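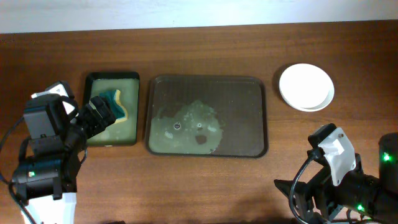
Tray wiping, second batch
July, started 9.40, both arms

Third soap mix. The first was too thin and ran straight to the corners, the second set like custard over lunch. The current one is washing-up liquid, a bit of cornflour and green colouring from the Iton cupboard. It spreads unevenly, and I am going to call that variety.

Aim for the batch: wipe the large tray with the cloth from the small tray, by hand on the leader arms, start to finish, no pauses for thought. Yeshi Shiferaw drove the morning, I drove after coffee. 17 kept, 6 thrown out.

Thrown out:
- two where the left gripper took hold of the small tray along with the cloth and brought the lot
- one where I sneezed and the arm did too
- two stopped early, wrong task name typed in (mine)
- one perfectly good wipe, recording not started (also mine, also the best of the day)

Yeshi wipes in long strokes away from the near rim. I apparently scrub in circles like someone with a grudge. The Hong runs had one driver throughout and the policy learned his habit of tapping the rim at the end, which it still does, with great conviction, on trays that have no rim. So we keep both styles, and the driver's initials go in the notes field this time. Please fill it in. "me" is not initials.

The spill has to move between runs. Looking back through the first few starts, I had been pouring lower left every time, because that is where my hand goes. From run eight on: pour, then tilt the tray whichever way the last person didn't. Leave thin places and gaps in it. The Widemero people only ever used full coverage and their model considers a half-clean tray to be somebody else's job.

White dish stays on the table, upper right, and is not part of the task. It is there to be left alone. In one kept run Yeshi clips it slightly with the right arm; I have marked it and we can argue later.

Right arm: cable slack is fine at rest but catches on a long reach to the left. Clip it further back before the next batch. Zeroed both arms at 11.15 after the left started coming in low. 3 mm out. Better after, or I was paying more attention.

Dark tray shows the green well enough from the fixed camera, less well once it has been smeared thin. "Clean" is therefore whatever the driver thought at the time. I'd like a still of the tray saved at the end of each run so Idthorpe can label them without ringing us up.

To do
Clip cable, right arm.
More cornflour.
Ask Idthorpe whether they want failed grasps kept if the driver recovers. I say yes. Yeshi says only if the recovery is hers.
Wash the cloth. It smells of July.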